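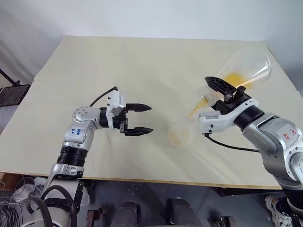

Color Questions I Get All the Time

I run Lukance, a small color studio in Pledmont, and these are the things people email me before a first visit. If yours isn't on the page, write to me anyway. I answer most messages at night, so don't be alarmed if you hear from me at 11 p.m.

Do I have to come in for a consultation first?

If you've never had your hair colored, or you just want your roots done, nope! Book the appointment and we'll talk in the chair. If you're going from dark to light, or you've got box dye in there, I do want to see you first. It's free and you can come on your lunch break.

How much is a full color?

A single all-over color is $149, and that includes the wash and the blow-dry. Highlights and color corrections get priced at the consultation. I really can't quote those from a text message (people try, and I get it, I'd try too).

I used box dye. Are you going to yell at me?

No. I dyed my own hair black in my bathroom in high school and ruined a set of my mother's towels. Please just tell me what you used and when, even if it was a long time ago. Old color can still be hanging around in your ends, and bleach will find it.

How long will I be there?

Roots and a trim go pretty fast. For highlights on long hair, plan on three hours and bring a snack. Corrections can take more than one visit, and I'd much rather split them up than push your hair too far in one afternoon.

Can you make me look like this photo of a celebrity?

Maybe! Bring the photo, bring a few of them if you can. Keep in mind that a lot of red carpet hair has extensions in it, and the lighting is doing plenty of work as well. What helps me most is hearing what you like about it - the warmth, the bright bits near the face, the darker root. I also love a photo of hair you can't stand. Those are weirdly useful.

Should I wash my hair before I come?

The day before is fine. Go easy on dry shampoo and hairspray, and skip scrubbing your scalp that morning, especially if you're sensitive to color.

I've reacted to hair dye before. Can I still come?

Tell me before you book, please, and check with your doctor if the reaction was a bad one. I do a patch test ahead of the appointment, and if anything itches or swells we don't go ahead. I won't budge on that, even if you have a wedding coming up.

How often will I need to come back?

For gray coverage most of my regulars come every four weeks. Softer highlights can go a lot longer. If you know you're bad at keeping appointments (hi, me too, ask my dentist), say so and I'll pick something that grows out nicely.

What shampoo do you use?

At the basin I use Cekgate, the unscented one. You don't have to buy it from me. Anything gentle that's made for colored hair will do, and cooler water helps a bit with reds.

What if I don't like it?

Call me! Live with it for a couple of washes if you can stand to, then get in touch within four weeks and I'll adjust the tone at no charge. A complete change of mind is a new appointment, though.

Where do I park?

There's a lot behind the building, and you come in off Georgiev Street. The spots by the bakery are theirs and they do tow. In November the holiday market takes over half the lot, so give yourself a few extra minutes.

Can I bring my kids?

Sure, if they're okay sitting for a while. I have crayons and a very old tablet with two games on it.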